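Re: [talora-kitchen] Freezing fruit before the trip

On Thursday someone on the list wrote:
> We're closing up the house in Skoltmont for 14 days and I've got way
> more fruit than we can eat. Does it all freeze okay? Last time I ended
> up with one solid brick and had to go at it with a butter knife.

Oh, the brick! I've made that brick more times than I care to admit. What fixed it for me was freezing everything on a cookie sheet first, in one layer, and bagging it once it's hard. Berries take a couple of hours in my old Guteva chest freezer, peach slices a bit longer, and I usually just leave the sheet in overnight and deal with it at breakfast. 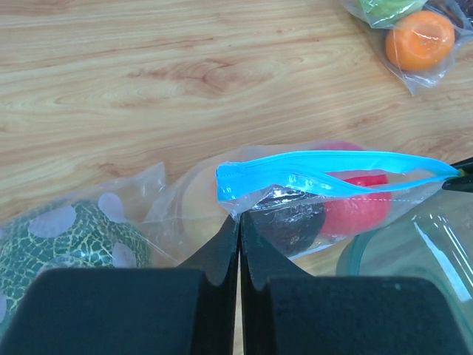 I do my bags in 200 gram portions, which makes one big smoothie or goes into a pan of muffins. If it's for the baby (well, she's two now) I do 100. Write the month on the bag before you fill it – a marker skids all over the place on a frosty bag, and then in March you're standing there squinting at a purple lump.

Press the air out as you zip. I used to do the straw trick but my Miranda cookbook says to just lay the bag down and push with your palm, and I can't tell any difference in the fruit.

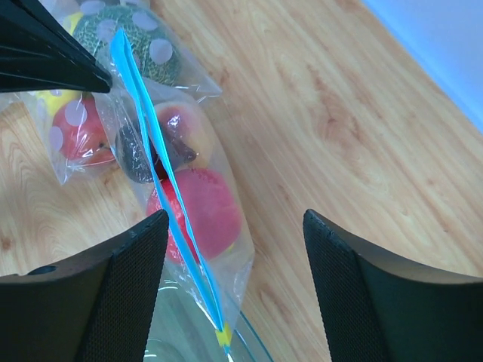
Do you have to peel peaches first? I don't bother for smoothies, but for pie I would, as the skins go leathery after a while in the freezer.

Bananas I peel every single time. Grapes are great straight from the freezer as a snack (cut them up small for little kids, please). Melon I've given up on, it thaws to mush, though my sister swears by it for slush.

Have a good trip! And if you've still got too much, bring it to the swap table, I'll take any plums off your hands.

– your neighbor up the hill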